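FOR IMMEDIATE RELEASE

Feb 7, 2024

Skudham Linen Exchange to Open Second Drop-Off Point in Fistdale

FISTDALE – The Skudham Linen Exchange will open a second drop-off point in Fistdale this April, giving residents on the east side of the river a place to hand in used bedding without crossing town. The new counter will be in the former Tollia shoe store on Mill Street and will take sheets, blankets, pillowcases and towels.

The Exchange collects household bedding in usable condition, washes it, and passes it on to families moving into their first unfurnished rental. Until now everything has come through the Skudham site, where parking is limited and the door closes at 4 p.m.

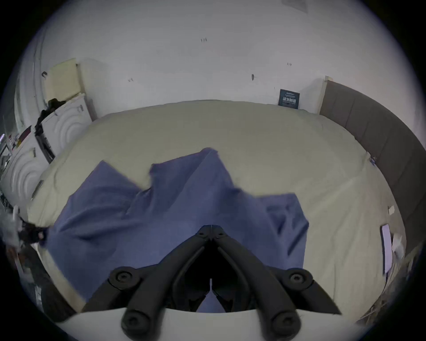
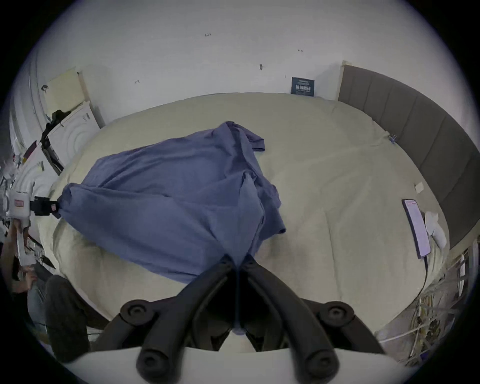
Cream fitted sheet on a large bed, with blue-violet cloth on top.

What the Fistdale counter will accept

Fitted and flat sheets in any size, with the size written on a piece of paper and pinned to the corner if the label is gone. Blankets and throws. Pillowcases, single or in pairs. Bath and hand towels. Small stains are fine. Items with holes, burns or worn-out elastic should go to the county textile bin behind the fire station.

The counter cannot take pillows, mattress toppers, electric blankets or heavy comforters. The Skudham site will continue to take comforters by appointment.

Donors are asked to wash items before bringing them in and to fold them if possible. Each household may leave up to 2 full bags per visit. Larger donations, such as those from guest houses or estate clearances, need to be arranged by phone ahead of time.

Hours and staffing

The Fistdale counter will be open 20 hours a week, including Saturday mornings. Final hours will be posted on the door and on the Exchange website before opening day. One paid attendant will run the counter, and bags will be driven to Skudham for washing at the end of each open day.

"People in Fistdale have been asking for this for a long time," said Charito Manalo, director of the Exchange. "A bag of sheets is awkward to carry on the bus, and a lot of them end up sitting in the hall closet for another year. We would like to get those sheets onto beds."

Manalo said the greatest need is for full and queen fitted sheets. Twin sheets are in good supply.

Requesting bedding

Families who need bedding should continue to apply through the Skudham office. A standard set contains a fitted sheet, a flat sheet, two pillowcases and a blanket for each bed. There is no charge, and applicants do not need to show proof of income. Sets can be picked up at either location once the new counter is open.

Funding

The first year of rent in Fistdale is covered by a grant from the Lü Family Fund. The Exchange is looking for 40 monthly donors to help cover laundry costs after that.

Media contact: Charito Manalo, Skudham Linen Exchange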